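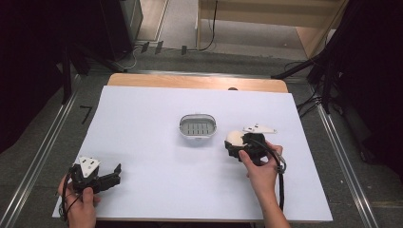 Shop > Soccer > Scoreboards > Portable > Biltano 2 Portable Scoreboard

Biltano 2 Portable Soccer Scoreboard

Battery-powered scoreboard for club, school and league soccer. Shows home score, away score, half and match clock. Sets up on its own folding legs or hangs from a fence.

Price: $1,219
Item: Biltano 2
Ships from our Ponari warehouse

The Biltano 2 is made for fields that have no power and no fixed board. The digits are 13 inches high and can be read from 200 yards in daylight. They are amber on a black face. Brightness is set by a switch on the back with a day position and an evening position. There is no automatic dimming on this model.

The clock counts up or down. Most soccer leagues count up, and that is how the board is set when it leaves us. To change it, hold the CLOCK key on the remote while you turn the board on. The half length can be set to any whole number of minutes, so the same board will do for under-eights in the morning and adults in the afternoon. Stoppage time keeps running past the end of the half and the clock does not reset until you tell it to.

Score goes up to 19 for each side. If you press the wrong key, press and hold the same key and the score drops by one. The clock is not affected.

Remote

The handheld remote has eight keys and a lock slide. With the lock on, the keys do nothing, so it can go in a coat pocket between goals. Range is the full length of a regulation field. Two remotes can be paired to one board. If both are used at once the board takes whichever press arrives last.

If you run two boards on neighboring fields, set them to different channels before the first match. The channel dial is under the rubber cover next to the charging port.

Live score feed

The Biltano 2 can send its score and clock to the Litura results page for your league. You need a phone with the Litura app within range of the board and a league account. The page changes when the board changes, and kickoff times are shown in the viewer's own time zone. If the phone loses its signal, the app stores the score and sends it when the connection comes back. The board itself does not need a phone to work.

Leagues that use Zeleke for fixtures can bring in team names and kickoff times through Litura. Team names appear on the web page only — the board has fixed HOME and AWAY lettering.

Power

One sealed rechargeable battery, supplied. A full charge covers a normal day of matches on the day setting and longer on the evening setting. The low battery light is on the back, at the lower right. Charge overnight with the charger supplied and do not leave the battery flat over the winter. The charger is for indoor use.

Weather

Rain is fine. Standing water is not, so keep the legs fitted on soft ground. In wind, use the four ground stakes. The board should be taken down in strong gusts even when it is staked.

In the box

Scoreboard with folding legs
Remote with wrist cord
Battery and charger
Four ground stakes
Two fence hooks
Printed guide

Sold separately: second remote, carry bag, spare battery, replacement stakes.

Customer comments

"We use it on the lower field where the old flip numbers kept blowing over. Parents on the far side can read it. The bag should be included at this price." — Glenys Trevaskis

"Good board. The stakes are short for sandy ground and I bought longer ones. Pairing the second remote took me a few tries, the guide has the steps on the back page." — Lăcrămioara Husar

Warranty and returns

The board is covered for 2 years and the battery for one. Unused boards can be sent back in the original carton. Please contact us for a return label first, as cartons that arrive without one are held at the gate.

Orders placed in October often ship later than usual because of fall season demand. Orders for more than one board are sent together unless you ask us to split them.

Page updated 19/04/2023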